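Lendstead Post

Search this site
Enter search term
Go

2020-07-26
By Wim Postma

Leave the kitchen table alone

The plans for the new flats at Vindton went on show in March, and I spent an evening reading them. I was looking for one thing, and I could not find it. In none of the four layouts on offer is there a place for a table. There is a counter with stools, and there is a sofa facing a wall where the television will go. The drawings call the whole of this the living space. A family of five could live there, according to the brochure, and I would like to know where they are meant to eat their dinner.

I think this is a mistake, and a bigger one than it looks. The kitchen table used to be the one piece of furniture that every household in Lendstead had, whatever else it went without. People ate at it, but that was perhaps an hour and a half of its day. The rest of the time it was where the forms were filled in, the beans topped and tailed, the school trousers let down and the arguments had. My parents bought theirs second-hand and it lasted them over 50 years. When my mother moved into sheltered housing it would not go through the door, and she minded that more than she minded giving up the garden.

A counter will not do the same work. People on stools sit in a row and look at the wall or the cooker. Small children fall off them and old people cannot get up on them. You cannot leave a half-finished jigsaw on a counter, because somebody will need to chop an onion there within the hour. It is a good place to drink a cup of coffee before leaving the house, and it seems to have been designed by people who expected everyone to be leaving the house.

This spring most of us did not leave the house. Two adults working from home and a child with lessons to do need three places to sit, or one large one. Those who had a proper table shared it, badly, and got by. Those who did not sat on beds with a laptop on their knees. I have spoken to people in the newer streets who did their jobs for weeks from an ironing board.
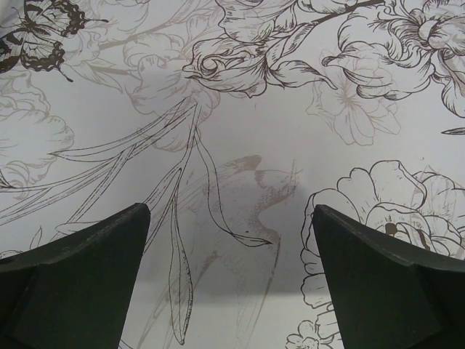 Josphat Kashindye thinks I am being sentimental. He wrote to say that he grew up in a house where the table filled the kitchen so completely that you had to go out of the back door to let someone else in, and that he was glad to see the end of it. Floor space costs money, he said, and a young couple would sooner have a flat they can afford than a table they use twice a week. If they want one they can buy the folding sort.

He has a point about the money. I do not want to see homes priced out of reach for the sake of my idea of supper. But the flats at Vindton are not cheap, and they are not especially small either. The larger ones have a second bathroom and something called a dressing area. Somebody decided that a household would rather have those than two square metres in which to sit down together. I doubt that the household was asked.

As for folding tables, I have owned one. It lived behind a door – and it stayed behind the door. A table that has to be put up is used for guests and Christmas, and on other days people eat from their laps. The use of a table depends on its being there already, with a chair pulled out and yesterday's post on it.

Van den Broek, who are building the flats, say that buyers prefer an open room. Buyers prefer what looks well on a viewing, and an empty room looks larger than a full one. That is a fair reason for a seller to keep the table out of the show flat. It is a poor reason for leaving it off the plan. The old terraces behind Ferik were put up in a hurry for people with very little, and whoever drew them still found a corner by the window for a table and 4 chairs. The families who live there now have knocked down other walls but have mostly kept that corner.

I would ask for something modest. Every plan that goes before the council for a home with two or more bedrooms should show a table, drawn to scale, with room to pull the chairs out. Nobody would be made to buy one. The builder would only have to show that it fits, as he already has to show where the bins will go.

The plans can be seen at the library until the end of next month, and there is a box for written comments beside them. Mine has gone in.

Related items
Vindton flats: the plans in full
Why are new windows so small?
Letters: parking behind Ferik
Library opening hours change again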